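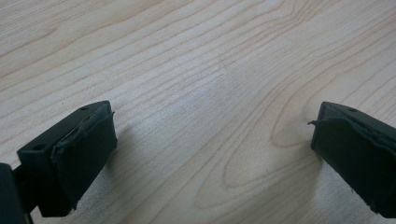

Six months with the arms at the Murton plant – what changed for us

Posted by rtautahi, 1/6/22

Long post, sorry. I run second shift packing at a kitchenware place in Murton and I promised a few of you I'd write up how it went once the new cells had been running a while. We have 30 people on my shift, same as before, and 6 cells that pick from the tote and load the cartons.

Short version: I love them! My wrists don't hurt when I drive home. The old job was lids into boxes all night long, and by the end of a shift I couldn't open a jar. Now I look after two cells, swap pads, clear jams, and teach the grip for new parts by doing it by hand with the hand-held gripper at the bench. That last bit is my favorite part of the week. You move slow, close on the part, set it down, do it again, and later the cell does it more or less your way. There's a saucepan lid that only works if you come in a little from the side, and I was the one who figured that out.

Happy to answer questions.

Rawiri Tautahi

grimshaw_d
Good write-up. We have the Skesberg cells, going on two years. What are you getting out of a set of pads? Ours start to lift at the top edge and then they catch on everything.

rtautahi
Same here, always the top edge first. We change them when the curl is big enough to snag a carton flap. I asked for a number and was told "use your judgment," so I wrote my own rule on the cabinet door.

pallet_jill
Glad it's working for you, but I want to push back a bit. Thirty people same as before, sure. Are they hiring when somebody leaves? At our place nobody got let go either. They just stopped filling spots, and the ones of us left got more cells each and the same pay.

rtautahi
Fair question. Two people left in the spring and both spots got filled, one of them on days. I can't promise you next year. Pay went up one grade for anyone who does the teaching, but not for the people who only clear jams, and I think that's wrong and said so at the meeting.

pallet_jill
Then it isn't really one job anymore, it's two. That's how it started with us.

grimshaw_d
Jill's right that it splits. We fixed it by rotating: everybody teaches one week in four. Some folks hated it at first, mostly the ones who thought they'd break something. Now you can't get them off the bench.
– Digby Grimshaw

rtautahi
One week in four, I'm stealing that.

tapegun
What's the pick rate? Our rep from Morimex keeps saying the numbers will beat hand packing and I have yet to see it.

rtautahi
Best cell does 121 cartons an hour on lids, the slow one does 116. A fast person beats that for the first hour or two, easy. After lunch, no chance.

tapegun
OK, that's better than ours. What about mixed totes?

rtautahi
Still bad. Mixed totes go to people, and I hope they stay there for a while, it's the one line where you can have a conversation.

pallet_jill
Ha, fine, that one we agree on. Post again after July when your busy season hits, I want to know if they still fill the spots.

rtautahi
Will do.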